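Prallden 596 Cable Tray

The Prallden 596 is a steel tray for routing power and data cables under a work surface. It mounts with 4 screws, supplied. Maximum load is 9 kg, spread evenly. Finish is powder coat, black or white.
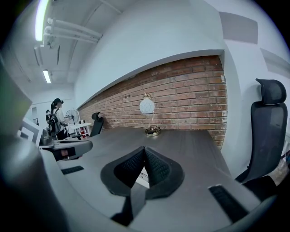 Pilot holes are required in solid wood tops. Do not use the supplied screws in tops thinner than 18 mm; order the short screw pack. Trays can be joined end to end up to 2000 mm. Joining plates are sold separately. Lead time is longer in March.

Ploltel Office Fittings | Sales: Shazia Dogar | © Ploltel | Back to top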